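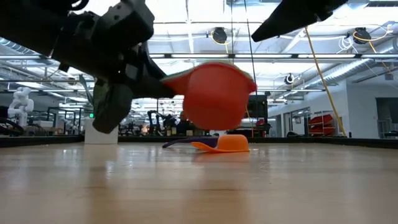

Brinham Shared Workshop forum > Builds > Arms and grippers

Bowl slips when the wrist rolls past halfway

seungwoo_lim
Third week on the two-arm table build. Picking up the orange bowl is fine. Tipping it is where I lose it. Once the wrist goes past halfway the bowl starts to turn in the fingers, and on the bad runs it drops. I did 53 tips yesterday evening with the same program and lost it on 2 of them, always on the quick part of the move.

Fingers are the padded ones. Wrist servo is rated for 270 degrees so I'm nowhere near the end of travel. Grip force is as high as I dare set it. Any ideas before I start redesigning the fingers?

presser_foot
Slow it down. You're gripping a round thing by its rim and swinging it.

seungwoo_lim
I have slowed it down. At half speed it doesn't drop but it still creeps round a bit, so by the time it comes back upright it isn't level. I'd like it to be right at full speed.

Keskinen
Pads. What are they made of? I had the same trouble with a soft foam that felt grippy in the hand and was useless once it had dust on it. Changed to a thin silicone sheet stuck on with contact adhesive and the creeping stopped.

presser_foot
Silicone peels. I went through three sets before I gave up. If the bowl is turning, one pinch point is the problem and new pads won't cure it. He's got a second arm, use it to steady the far side.

Keskinen
Mine have done over 1,000 cycles and haven't peeled. Did you degrease first?

presser_foot
Yes I degreased first.

A-yeong Seol
Two arms on one bowl is a lot harder than it sounds. If they disagree by a couple of millimetres they fight each other and you'll be stripping gears. I'd leave the second arm out of it until the first can do the job alone.

Where along the rim are you gripping? If the fingers close well off to one side, the weight of the bowl twists it as soon as you roll. Try going deeper so the finger sits further down the wall.

seungwoo_lim
Only just over the rim, maybe a centimetre. I kept it shallow so the fingertip wouldn't hit the table on the way in.

A-yeong Seol
Then start there. Bring the arm in at more of an angle and you can get deeper without touching the table. Costs nothing to try.

firedell_mike
Also check the screws on the wrist bracket. Mine had worked loose and I blamed the pads for a month.

seungwoo_lim
Bracket screws: one was loose, now done up with threadlock. Went in deeper as A-yeong said and it's a lot better, still creeps slightly at full speed. Keskinen, what thickness of silicone?

Keskinen
1 mm. Roughen the back before you glue it.

presser_foot
It'll peel.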